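Section 4: Setting Up Your Umis Countertop Carbonator

Read this section before plugging anything in. We know how these things go, so the steps you are most likely to skip have been put first.

4.1 Choosing a spot

The Umis weighs more than it looks and vents from the rear. Place it on a level, hard surface with a clear gap behind it. A tea towel draped over the back counts as blocking the vent, however nicely it matches the kitchen.

Keep the machine out of direct sun. The cylinder compartment has a thermal cut-out, and on a hot windowsill it will cut out at the exact moment your guests ask what the machine does.

4.2 Fitting the cylinder

The Umis takes the Pritover 399 cylinder only. Other cylinders may appear to fit. So does a foot in the wrong shoe.

1. Switch the machine off at the wall.
2. Lift the rear cover straight up. If it resists, you are pulling the front cover.
3. Remove the red transit plug from the valve and keep it somewhere. You will need it if you ever move house.
4. Offer the cylinder up to the valve and turn it clockwise by hand until it stops.
5. Stop when it stops. Do not use a spanner, multigrips or a helpful relative.
6. Refit the cover until both sides click.

CAUTION: A short hiss while tightening is normal. A hiss that continues is gas leaving without you. Unscrew the cylinder, check that the grey washer is sitting flat and try again. If it still hisses, unscrew it, open a window and contact your Felumance service agent.

4.3 First rinse

The water tank has been tested at the factory and will taste like it.

1. Fill the tank to the 810 mL line with cold tap water.
2. Press and hold RINSE until the light turns amber.
3. Let the cycle finish, then empty the drip tray.
4. Repeat until the water no longer tastes of warehouse. Two cycles is usual.

NOTE: Do not drink the rinse water. It won't hurt you, but you will form an unfair opinion of the product.

4.4 Setting the fizz level

The dial on the right-hand side has four positions.

1: Barely there. Suits people who say they like sparkling water.
2: Light. The factory setting.
3: Firm. Good for cordial and anything with lime in it.
4: The Furtună setting, named after the engineer who insisted on it. Pour slowly.

Chill the water first. Cold water holds gas far better than water at room temperature, and no amount of dial-turning will argue it out of this. Overnight in the fridge is ideal, and an hour is tolerable. 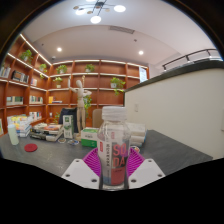 Always carbonate plain water and add flavour afterwards. Juice, cordial, wine and cold tea all foam under pressure, and the foam travels upwards into parts of the machine that cannot be cleaned without voiding the warranty. Our service agents can tell what you put in it by the colour.

4.5 If nothing happens

No light: check the wall switch you turned off in 4.2.

Light but no gas: the cylinder is empty or not fully seated. Repeat 4.2 from step 4.

Gas but flat water: the water was too warm, or the dial is on 1.

Error code 27: the drip tray is missing. The machine can sense this and will refuse to continue until it is returned. Check the dishwasher.

Once the fizz level is to your liking, go on to Section 5, Cleaning and Descaling.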